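Speaker notes: Clearing a table after a meal, and what to do about the labels
Esi Alhassan, October project day, 2 p.m. slot

Slide 1. Title
Thank Kwaku Issahaku for the introduction. Say that the Plisau dataset is joint work with Nhyira Ansah and Emanuel Toma. Questions at the end, but stop me if a term is unclear.

Slide 2. The task
One instruction: "clear the table." The policy gets the head camera, the joint positions and that sentence. It has to work out the order itself. We have 3006 episodes by teleoperation, and we held back 142 for testing. 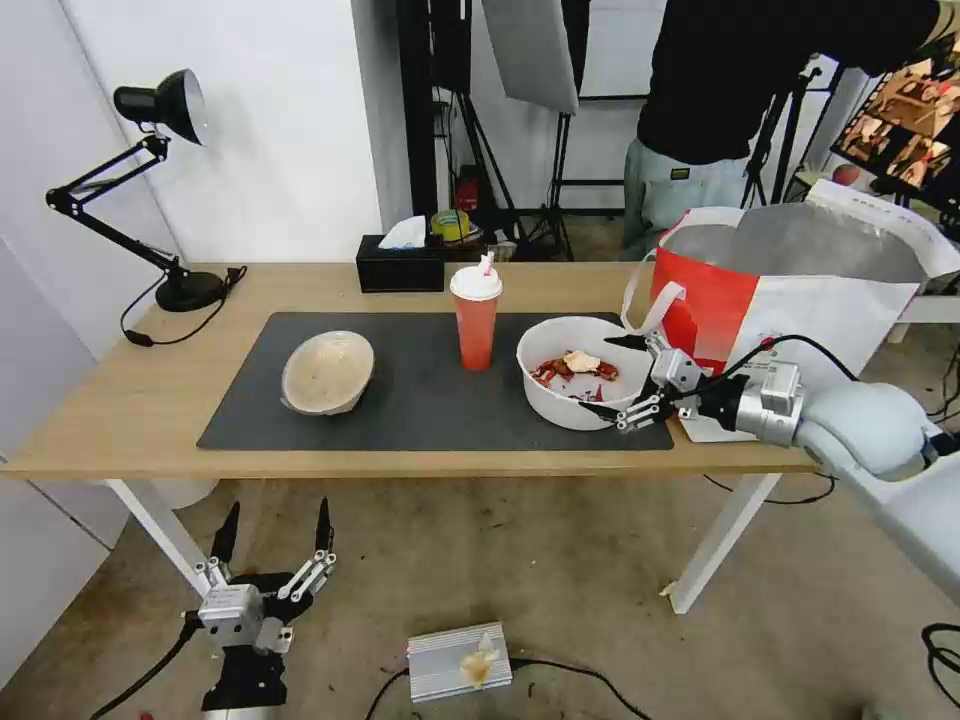 Labels were our main problem in the spring. We started by cutting each episode into steps by hand, and two people would put the cut in different places. Take the bowl with the shells in it. The fingers are at the right rim, and from one still you can't say if this is a grasp or a push. One labeler called frames like it "reach" and another called them "grasp." Aba Tetteh compared the two sets and found most of the disagreement sat in contact moments of this sort.

Slide 3. What we changed
We dropped hard boundaries. Each frame now gets a weight for the step before and the step after, and the weights cross over during contact. The labeler marks a window. Go slowly here, this is the part people ask about.
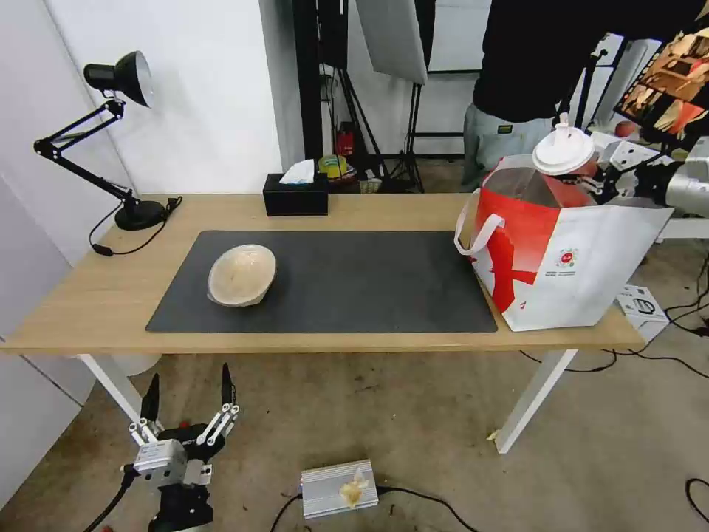
The window can be short or long, and we don't correct it. If the labeler is unsure for a long stretch, the window is long and the training loss is softer there. Training code is the Testel code with a different loss term. Nothing else changed, same network and same 2000 test rollouts in simulation.

Slide 4. Start states
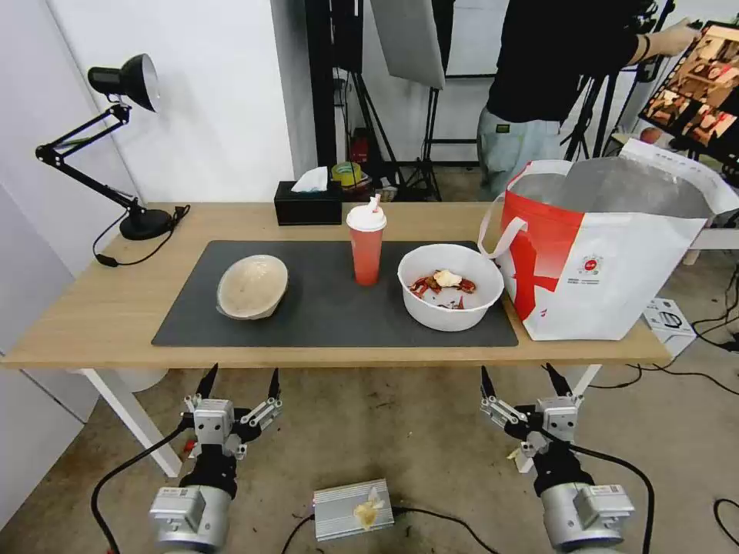

Both grippers with fingertips up, bowl upside down on the left of the mat.

Mention that bowl orientation varies between episodes. The old model did worse with an overturned bowl. The new one still does, by less. I don't have a good explanation for it. Don't guess if asked.

Slide 5. Tipping
Tipping a bowl is where the soft labels help most. The old model often let the arm start down too early, with food still in the bowl. It had learned the end of the step from cuts made at different times.
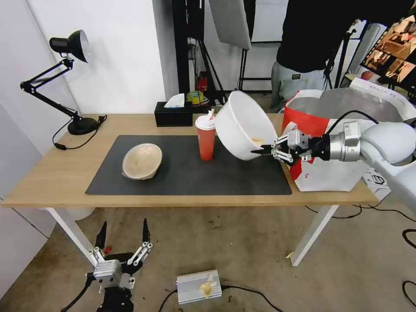
Esi Alhassan

Point to the few pale yellow pieces near the lower inner wall of the bowl. A labeler who sees those has to decide if emptying is over, and I would accept either answer. With a window, both answers go into the training data.

Slide 6. Limits
One table, one room. Soft food only in a small part of the set. We have not tried liquids. Emanuel is running the Dimaculangan baseline now and the numbers will be in the written version, so leave that row of the table blank.

Slide 7. Contact
Labeling guide is on the project page. Write to Nhyira for access to the held-out episodes.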